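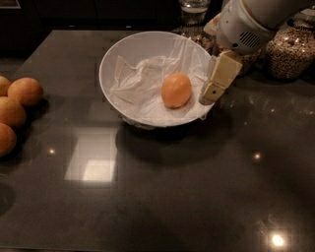
Figure 1. Arm at the bowl, with one fruit on the liner and the remaining fruit at the left of the counter.

Effect of a Flexible Bowl Liner on Grasp Success with Round Fruit

Project report, Flasard Robotics Laboratory
24 Oct 2020

1. Aim

The project set out to measure whether a loose liner in a bowl changes how often a robot arm can pick up a single round fruit from it. Earlier student work in the laboratory used bare bowls only. In household use, bowls are often lined, and a liner can move, fold or rise between the finger and the object.

2. Equipment

The arm was run with the laboratory's two-finger gripper. Control software was the Kivau package, with the grasp planner left at its default settings except for the closing speed, which was lowered after the first trials. Images came from a head camera facing down on to the work surface. No depth sensor was used.

Tests took place on a polished dark counter. This surface was kept on purpose, as reflections were one of the known causes of error in the Drandell detector, the program used to find the fruit. Glass jars were left standing behind the bowl and were entered in the planner as fixed obstacles. The bowl is white and wide, with a thin rim. The liner is thin, white and translucent, and was crumpled by hand before each block of trials.

3. Method

A total of 500 grasps was attempted, half with the liner and half without. Each block had one fruit in the bowl at the start. The arm approached over the rim, closed the gripper, lifted the fruit clear and held it for six seconds. A grasp was scored as a success if the fruit was still held at the end of that time and the liner, where present, had stayed in the bowl. A grasp that lifted both fruit and liner was scored as a failure and given its own code.

The fruit was changed every 12 attempts, as repeated closing marks the skin and may alter the grip. The position of the fruit was set by a printed list of random angles. With the liner fitted, the fruit sometimes rolled into a fold after placing. Its resting position was accepted in these cases – correcting it by hand would have flattened the liner.

4. Results

Success was lower with the liner than without it. The most common failure was a fold caught between finger and fruit, followed by contact between the finger and the rim during the approach. Rim contact occurred in both conditions and showed no clear link to the liner.

The detector gave a false position in two attempts. Both were with the liner, and in both the marked point lay on a bright reflection on the counter outside the bowl. These attempts were stopped before the arm moved and were repeated.

5. Discussion

The lower closing speed reduced the number of caught folds in the later blocks, but it was not varied in a controlled way and no firm claim is made. The Whiteley grasp score, which the planner uses to rank approaches, takes no account of soft material under the object. Several high-scoring approaches passed directly through a raised fold.

Only one bowl and one type of liner were tested. Fruit size was not recorded before May, so the early blocks cannot be sorted by it.

6. Further work

Closing speed should be tested as a separate variable, with the liner folded to a fixed pattern. A matt cover for the counter would allow detector errors to be separated from grasp errors. The attempt log and failure codes are stored in the project folder with the planner settings for each block.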